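6. Wenn der Greifer nicht mehr loslässt

Den Fehler hatte ich im März zum ersten Mal: Die Hand fährt über den Schreibtisch, greift zu, und dann geht sie einfach nicht mehr auf! Im Protokoll steht nur »139 - Haltekraft«, und ihr sucht euch einen Wolf (ging mir jedenfalls so).

6.1 Greift bitte nicht zwischen die Finger, solange der Antrieb Strom hat. Siv Wallin hat das einmal probiert und sich ordentlich den Daumen geklemmt.

6.2 Drückt den Not-Halt und wartet 3 Sekunden.

6.3 Schaut euch an, was unter und neben der Hand liegt. Beim Freischalten kann der Arm ein Stück absacken.

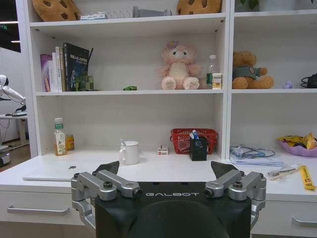
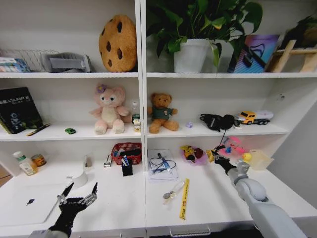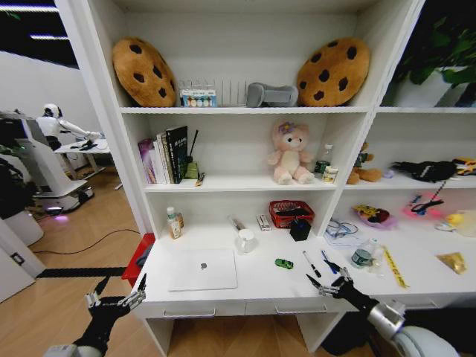

Schreibtisch mit Regal, dreimal aus dem Testaufbau

6.4 Stützt den Unterarm zu zweit ab und schaltet erst dann die Bremse frei.

6.5 Setzt die Haltekraft im Menü »Dritham« auf 70 und quittiert den Fehler.

Hinweis: Kommt die 139 gleich wieder, ist meistens die Nullstellung verrutscht. Dann zurück zu Abschnitt 4 und neu referenzieren - das dauert, hilft aber fast immer.

Achtung: Niemals im Automatikbetrieb quittieren! Der Arm nimmt sonst seine letzte Bewegung wieder auf, und zwar mit vollem Tempo.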